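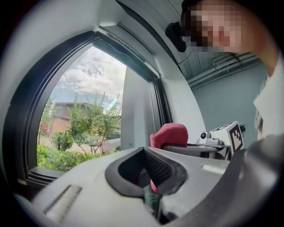 Check the card before you blame the arm, Kwan-ho Chow wrote at the top of the fault sheet, and then underlined it so hard the pen went through.

Contents > Part Two: Faults and How to Find Them > The Card That Moved

The fault sheet came from the Okeo workshop in Ramadstead, and it is one of my favorite documents in the whole field. It is two pages long, it has a coffee ring on it, and it contains almost everything you will learn in this chapter!

The job was a simple one. An arm called Yen had to pick soft fabric parts off a table and place them in a tray. The motions came from people, who carried a hand-held gripper through the task while its camera recorded the view. Software then worked out where the gripper had been, moment by moment, and turned that path into something Yen could follow. To tie each recording to the real table, the software looked for a square black-and-white marker, the kind you can see printed on the upright card at the right end of the white device. Find the marker, and you know where the table is. (That is the hope, anyway, and we'll spend a good part of this chapter on the word "hope.")

Yen had finished 919 picks with no trouble. On the next one it came down 17 millimeters off to the side, closed its fingers on the edge of the table, and kept pushing. The force limit should have stopped it at once. It did stop, but only after a finger had cracked, and a piece of it flew past the guard and landed near a technician's shoe. No one was hurt. The sheet is dated 06/04/2022, and the power to the cell stayed off overnight.

So what would you check first? Stop and make a list before you read on. I mean it, get a pencil!

Most people start with the arm, and so did the crew. They tested every joint. They swapped the force sensor. They ran the self-test from Zemness, the control program, and it passed every time. All good work, and all of it aimed at the wrong end of the problem. The arm had gone where it was told to go.

The next morning Chow went through the recordings, 371 of them, and lined up the marker position in each. In 124 of the files, all made after the same lunch break, the marker sat a little to one side of its old place. The card had been bumped and set back by eye. Nothing in the software could notice, for a very good reason: the marker was how the software decided where the table was. If the card slid over, then as far as Zemness knew, the whole table had slid over with it.

I love this fault. It has a mechanical part (a loose card), a software part (one reference with nothing to check it against), and a safety part (a force limit set too high for a rigid table). Each of the three had been sitting there quietly for weeks, and you need all three to get a cracked finger on the floor.

We'll take them in the order a good fault hunter would. The first section deals with reference markers, how they are mounted, and how to tell a marker that moved from a camera that moved. You will see why a wide, curved view makes small shifts hard to spot by eye, especially toward the rim. After that comes light, and a workspace beside a large window is a fine place to study it, as clouds pass and the brightness on a printed card changes. Then we set force limits, with real numbers from your own bench.

Words to know before you start: reference, offset, drift, force limit, guard, safe stop.

You will need a printed marker, a ruler marked in millimeters, tape, and a partner who is willing to move the marker while your back is turned and keep quiet about how far.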